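When I call Ourania Chrysikopoulos she's on her hands and knees in the hall closet, and she tells me so right away. "Give me a second, I'm under the coats!"

She runs Elasura, the clothing swap that takes over a former shoe store in Stilladmont every February, and I've wanted to talk to her ever since I came home from the last one with two sweaters and no regrets (okay, one regret, the mustard one).
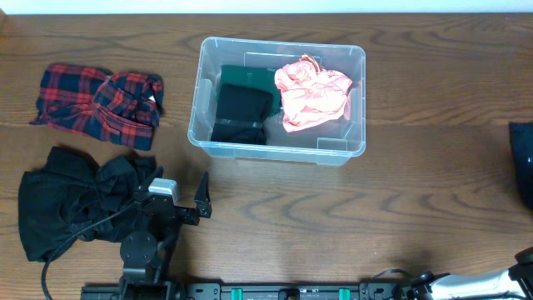
By Melina Lambrakis | Home & Neighborhood | 3 min read

So how did it start? "With my sister's moving sale," she says. "Hardly any of it sold, and then at the end people just started trading." Last winter 1105 pieces came through the door, and she still remembers a green raincoat that three people wanted at once. "They played cards for it. I stayed out of it!"

I ask what she wishes people would stop bringing. She laughs for a long time. "Single socks. And bridesmaid dresses, although those do go, I don't know where."

Her own closet is pretty small, she says, and she likes it that way. She gave up on folding tutorials years ago. "I fold like my mother folded, badly and fast."

The next swap opens at 9 in the morning, and she wants everyone to bring their own bag. Then she's off the phone, back to the coats.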